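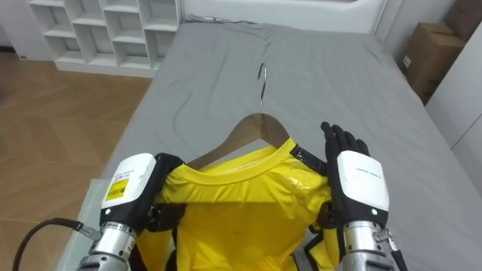
By Letay Negash
February 2026

Senditz training top, two seasons on

Our over-35s side at Brendville bought a full set of Senditz tops at the start of last season. The order came to $2,688 from Lellden, with club crest and numbers included. Delivery took 13 days.

I play left back and I'm hard on shirts. Mine has been through two seasons and a lot of pulling at corners. The seams under the arms have held. The neck hasn't stretched. The number on the back started to lift at the bottom edge in October and I pressed it down again with an iron and a tea towel, which has done the job so far.

Sizing is small. I'm usually a medium and the medium was tight across the shoulders, so I swapped it for a large. Lellden charged postage both ways on the swap.

In hot weather it's fine for the first half. After that it gets heavy, and the Birhane top I wore before was better on that score. The Birhane faded badly though, and the Senditz colour is still close to what it was.

Wash it cold, inside out. Don't put it in the dryer.

I'd buy it again for winter training. For summer fixtures I'd look for something lighter.

Rating: 7/10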